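The table

Grellow wanted it gone by 7. Not a person, Grellow, it's the firm that bought the building, but you end up talking about it like a person. Grellow says. Grellow would prefer. Grellow has noted your comments.

So I had till seven and it was already past two and the table was still in the back room of the shop, where it had been since before I could see over it.

Orange and white. My mother called it marble and it was never marble, or it was, she never let anyone check. Pale gray swirls, then those rust colored veins going through like somebody had dragged a wet teabag over it. Red strip along the edge. When I was small I picked at the strip with a fingernail during the long part of Sunday lunches and she would slap my hand without looking. Never once looked. Never once missed.

Phone going. The man from Vistov.

"Is it the one with the legs?"

All tables have the legs, I said.

"I mean do they come off."

I said I'd find out. I didn't know. You eat at a thing for thirty years and you don't know if the legs come off.

Boxes first. Cups, the good ones, in newspaper. Cups, the other ones, in nothing, in a bucket. The ledger she kept for the shop, every page in pencil. Bag of keys to doors that weren't there any more. I kept the keys. I threw out a perfectly good toaster and kept the keys, that's the kind of afternoon it was.

Then the stool. Red plastic, square, ribs running slantwise across the seat so that if you sat on it in shorts you came away striped. We all came away striped. My brother used to show his to the customers. She'd bought it in Jultthorpe off the back of a van, two for the price of something, and the other one went under my uncle at a wedding and was never spoken of again.

This one held. This one held up paint cans and a Christmas tree and her, every evening, when the shutters were down and she took her shoes off. She wouldn't sit in the armchair. The armchair was for people.

Half past three. Phone.

"I've got a 155 centimeter bed in the van," he said. "What's your table?"

Bigger than that?

"You're asking me?"

I went and lay down next to it on the floor. That was how I measured it, I couldn't find the tape, the tape was in a box, I'd written MISC on all the boxes. I'm taller than his van bed. The table was not quite as tall as me. I told him that and he was quiet and then he said it could maybe go in at a slant.

I stayed down there a bit. Dust. A dried pea, from what year. And from underneath you could see how the thing was made and it wasn't much, it was dark metal and some bolts, and on one of the bolts a lump of gum that was mine. I knew it was mine. I knew the lunch. My father had said a thing about money and she had put down the spoon and gone out to the shop, in the middle of eating, and turned the sign to OPEN. On a Sunday. Stood behind the counter with her back to us. And somebody came in! A woman came in and bought thread. My mother sold her the thread and came back and picked up the spoon and we had the rest of the soup.

I left the gum.

Getting a table up off its feet by yourself. Don't. I did it with my shoulder and a folded blanket and language she would of slapped me for. It went up, it stopped, it thought about coming back. I had my whole back against the cold of it and my heels on the tiles and for a while neither one of us moved. Then it gave. Came to rest at a lean with one corner down near the floor and I stood there with my hands out, like you do with a kid on a bike.

I had never seen it from the front before. That sounds stupid. But you only ever look down at a table, and only the bit around your own plate. Mine had a vein that forked. I used to run peas down it, left fork, right fork, and I'd thought of it all those years as a big thing, a river. It was as long as my hand.

The rest was everybody else's. My father's end. My brother's place, and the pale patch by hers where the lamp used to stand.

Quarter to five and the phone and I nearly didn't.

"Look," he said. "I'm going to be straight with you, I can't sell these. I can take it to the dump at Thampi for you. That's 10 for the fuel and I won't charge for the lifting."

I said what about the stool.

"What stool?"

I looked at the stool. Four legs out like a calf. It was in front of the table where I'd kicked it out of the way, only it looked like it had been put there, like she'd just got up to see who was at the door.

"No stool," I said.

"And the table?"

Outside somebody was already unloading for Grellow, I could hear the tailgate. Two hours and a bit. My sister-in-law has a garage. My sister-in-law does not like me, but she has a garage, and she liked my mother, and she has a cousin with a flat trailer who owes me for a fence.

"I'll ring you back," I told him, and I didn't, I rang her.

It rang a long time. I sat down on the stool to wait, in my good trousers, and I could feel every rib.

"It's me," I said. "Don't hang up. How wide is your garage door?"
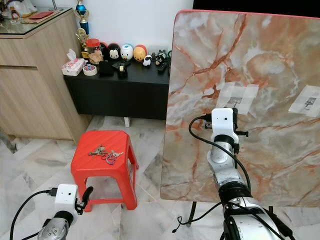
Orange and white, red along the edge. The stool stayed too.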